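Bedroom floor, round two

Up before 9 and already behind. Mattress first, the dark quilted one with the bamboo sprigs on. Heavier than it looks and the gap by the wall is tight.
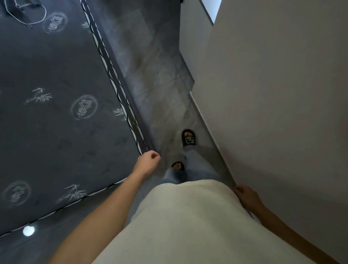 Anyway, wanted the floor clear before Pacita Sarmiento comes for her boxes. Didnt happen. Kept finding little tubs of stuff along the wall — one had a green packet in it, leafy print, Chinese writing on the front.
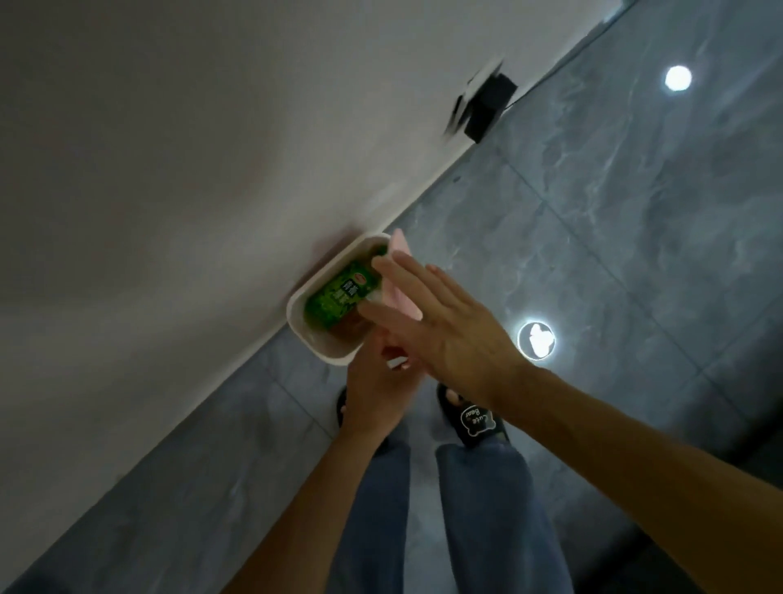

2 min read

Food goes in the kitchen from now on, new rule. Orange bottle can go there too, lying on its side in a white box with the pink lid off. Must find a shelf for teh lot.

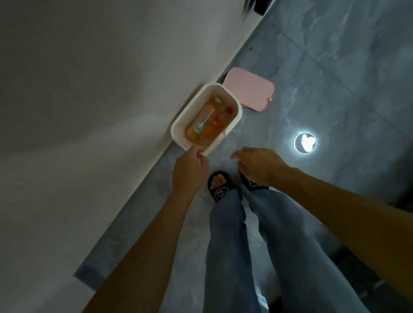 Still to do

Sweep behind the door. Ring Grarley about the shelf — roughly 22 quid, I think.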